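Keeping the hand in the model: Izzati Hutapea on wrist-view perception

Published Sep 8, 2024

Izzati Hutapea maintains the perception and hand-control stack at Susico. Most of her past year has gone into Veker, a module that estimates finger pose from the wrist camera and passes a correction to the joint controller at 200 Hz. She began with the part of the system that caused the most trouble, the self-mask.

"The wrist camera sees the hand before it sees anything else," she said. "If the planner gets those pixels as depth returns, it believes there is an obstacle a few centimetres away, and it refuses to move. So the hand has to be taken out of the cloud."

The first version rendered the hand from its kinematic model and subtracted the silhouette. This held up for rigid parts. It failed on fabric, which has no joint angles and settles differently after each forearm rotation. Hutapea's team replaced it with a learned segmenter trained on 3973 hand-labelled stills, with separate classes for finger, sleeve and body.

"People ask why sleeve and body are separate, given that both get thrown away. They don't get thrown away in the same manner. Body pixels are checked against the model and a mismatch raises a fault. Sleeve pixels are never checked against anything. We had one class for both until January and the fault log was useless."

Black cloth remains the weak point. A knit gives the network a little texture to work with, but a fold close to the lens is dark, out of focus and large. Veker widens the mask by 5 pixels wherever focus is poor. Hutapea described the value as tuned by hand and said she would like to see it go.

Finger pose is handled separately. The estimator looks for the knuckle housings first, then fits the chain downwards to the fingertip. Bright metal is easy to find and hard to place, she said, as the highlight moves when the wrist turns and the fitted edge moves with it. The current release weights the outline of the housing above anything inside it, and drops a finger from the correction if its base is covered.

"A covered base is normal. We carry the encoder value forward and mark it stale. After five stale frames the controller stops using vision for that finger. It doesn't stop the hand."

Asked about the planner, she was brief. Skadia, the in-house motion planner, receives the masked cloud and a list of which fingers are trusted. It has no access to the raw image. An earlier branch, known internally as Bermúdez, let the planner request its own crops, and the timing became impossible to reproduce in replay.

"Every bug report we can close starts with a replay that gives the same answer twice. Bermúdez could not do that. It was faster in some cases. I would still not bring it back."

The next item on her list is the floor. Fine carpet texture produces false matches in the visual odometry when the arm hangs at the robot's side, and the present workaround is to lower the feature weight below knee height. She wants a proper ground-plane term instead, fitted from the cloud after masking. No release has been set for it.
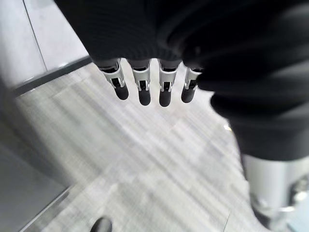
Wrist view of the left hand over carpet, with the sleeve covering the finger bases.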